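**Extension lead keeps tripping the garage socket**

Rochelle Kincaid

My 12 metre lead trips the RCD after a few minutes, but only when it's still on the reel. Is the lead faulty?
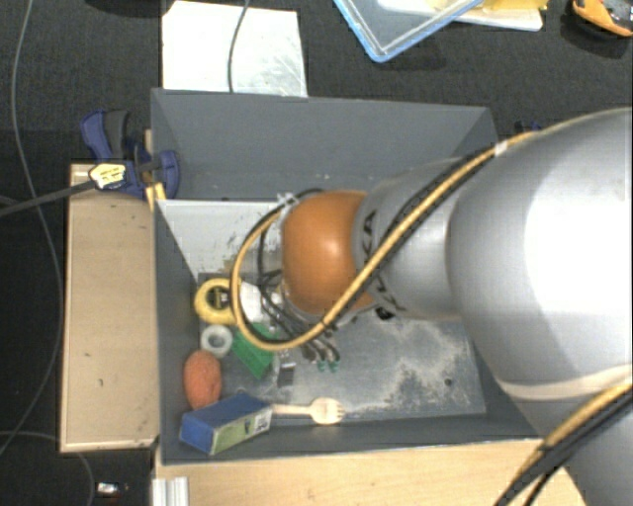 *Cables along an arm, with a loop left at the joint*

**Ingrid Doucet**

Unwind it fully before use – a coiled lead gets hot. Check the flex for nicks too, and leave some slack wherever it bends.

**Myrtle Quintanilla**

Mine did that. Bought a new one.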